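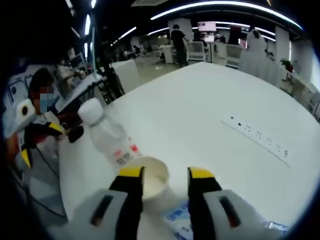

Listings feed: price history missing on relisted homes
Opened by Marit Haugland, July 22, 2022
Status: Resolved

Homes taken off the market and put back on in June show only the new asking price. Days on market has gone back to 12 or fewer on most of them. Agents at the Gurnum office have had sellers ring up about it.

Kamran Abbasi: Which feed are these coming from? Can you send a listing number?

Marit Haugland: Nukow feed. Try 503 and 515, both flats on the Hosoda estate. 500 is on the same road and looks fine.

Kamran Abbasi: 500 was never withdrawn, so it kept its old record. The other two came back with a new agent reference and the site treated them as new homes. I've changed the match to use address and postcode. Import is running again now.

Marit Haugland: 503 is right. 515 still shows one price.

Kamran Abbasi: The flat number was typed in the street field on 515. Liv Dahlgren has corrected it at your end and I've rerun that record.

Marit Haugland: Both prices showing, and the first listing date is back. Please close.

Closed by Kamran Abbasi. Address check added to the import.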